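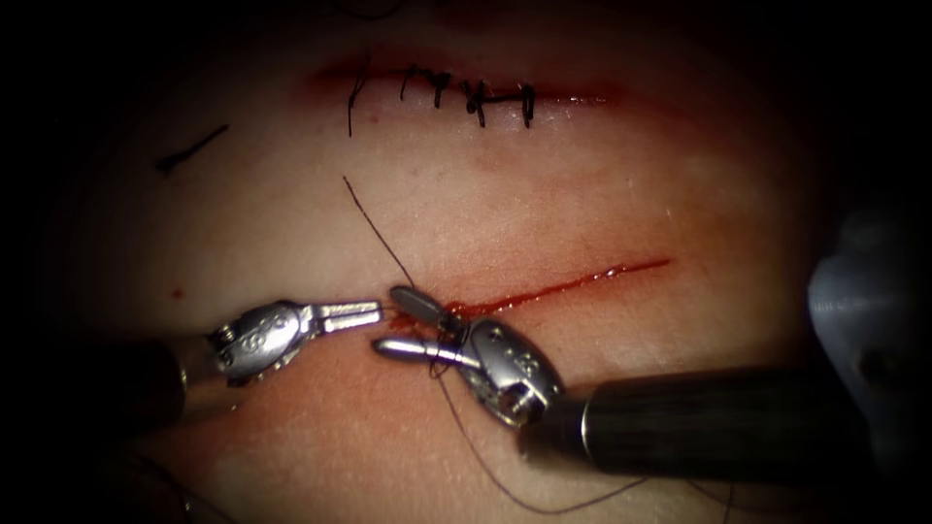
ロボットにボタン付けを頼める日はいつ来るのか。洗濯かごの前で毎週そう思っている私ですが、日曜にウィリヤの展示ホールで開かれたプラダウ(Pladau)の報告会に行ってきました! 家事や町工場の手仕事を機械にどこまで任せられるかを調べる「プラミミックス(Pramimix)」という計画の中間報告です。

先に結論めいたことを書いてしまうと、「まだ家には来ません」だそうです。うーん、そうですか。

計画が取り上げている作業は6種類あります。タオル畳み、食器の片付け、ねじの仕分け、箱詰め、袋の口縫い、そしてボタン付け。箱詰めとねじの仕分けは、置き場所さえ決めておけばかなり任せられるところまで来ているとのこと。タオル畳みは一枚ずつ渡してあげればできるけれど、山から一枚だけ引っぱり出すところで止まりがち(うちの家族と同じです)。食器は、重ねた小鉢がとにかく難しいと言っていました。

そして、いちばん時間を割いて話していたのが縫い物でした。針と糸の話になると、参考にする相手が一気に医療寄りになります。手首のように曲がる細い器具を2本使う縫合の作業は、糸を引く、輪を作る、結ぶ、切るという手順がひと通りそろっているので、ボタン付けを考えるチームにとっては先輩のような存在なんだそうです。

説明役のテーラワット・コンケーオさんは、もともと縫製工場の設備を見ていた人。「布を押さえるのは、もうそんなに怖くないんです。怖いのは糸ですね。糸は自分の都合で動くので」と話していました。針は固いから、どこを向いているか計算しやすい。糸はたるむし、輪になるし、さっき切った切れ端とも見分けがつきにくい。カメラの目で見ると、使っている糸も余った糸もただの黒い線なのだそうで、これには裁縫箱の底でいつも糸くずと格闘している私も深くうなずきました。
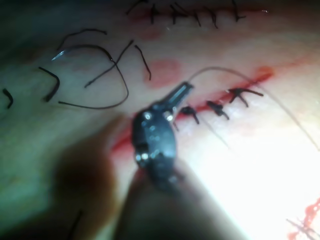
糸をくわえたグリッパーの先端。黒い結び目が切開線に沿って並び、左上には切れた糸が散らばる。

では、その縫合は機械が勝手にやってくれるのかというと、報告会での答えは慎重でした。プラミミックスで参考にしているのは人が操作卓から動かす方式で、手元の動きを器具に伝えるもの。そこから「針をつかみ直す」「糸を引く」といった短い動作だけを切り出して、少しずつ機械に任せられないか試している段階です。最初から最後まで通しで、という話はまだ先になります。

家庭向けの試作機には「ドロディスモン(Drodismont)」という、ちょっと怪獣っぽい名前がついています。会場にあったのは腕が2本の卓上型で、ボタン付けの練習では一日に最大170回まで針を通すのだとか。私ならその前に肩が終わります。ただし、布は枠にぴんと張ってあり、ボタンの位置には印があり、糸は人が針に通しておく。糸通しこそ代わってほしいのに!と思ったのは私だけではなかったようで、後ろの席からも同じ質問が飛んでいました。テーラワットさんの返事は「来年の宿題にさせてください」でした。 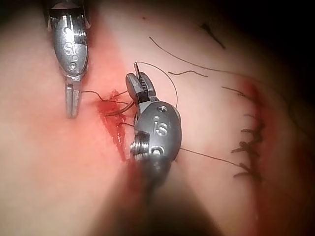
細い曲がり針を挟んだ持針器(中央)と、左上から伸びる把持器具。右側には縫い終えた列が見える。

休憩時間には、袋物の工房を営むペルラ・オロスコさんとも話せました。彼女の工房では1970年製のミシンがまだ現役で、まっすぐ縫うだけならそれで十分、困っているのは最後の始末なのだそうです。角で布が厚くなるところ、裏で糸を結んで短く切るところ。「縫う機械はもうあるの。欲しいのは、縫い終わったあとに面倒を見てくれる手なのよ」と、試作機の前でかなり長いこと粘っていました。値段も聞いていましたが、まだ決まっていないとの返事。ペルラさんは名刺だけ置いて、試すなら持ち手の付け根からにしてほしい、と注文までつけていました。

この「始末」の話は、午後の部でも何度か出てきました。結び目をどれくらいの強さで締めるかは、人間でもうまく言葉にできません。締めすぎれば布がつれるし、ゆるければほどける。しかも二つの器具が向かい合う場所はとても狭くて、片方が糸を渡し、もう片方が受け取るあいだに、互いの先がぶつからないようにしなければなりません。

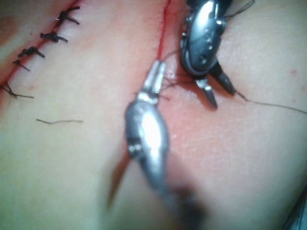 プラダウの開発チームは、この受け渡しを台所仕事にも使い回したいと考えています。ゴミ袋の口を結ぶ、エプロンのひもを結ぶ、野菜の束のひもをほどく。言われてみれば、家の中には「ひもの仕事」がけっこうあるんですよね。ほどくほうが結ぶより難しい、という話も面白かったです。どこを引けばいいのか、固くなった結び目は見た目では教えてくれないので。

町工場のほうは少し早そうです。袋の口縫いについては、8月に協力先の工場で昼の時間帯だけ試す予定で、糸替えと最後の確認には人がつきます。夜間に無人で回す計画は今のところなし。止まったときに誰が糸を外すのか、まだ決めきれていないとのことでした。

家庭向けの発売時期についても聞いてみましたが、こちらは「お答えできる段階にありません」。報告会の資料は後日、プラダウのサイトに載るそうです。私のシャツの袖ボタンは取れたままなので、今夜自分で付けます。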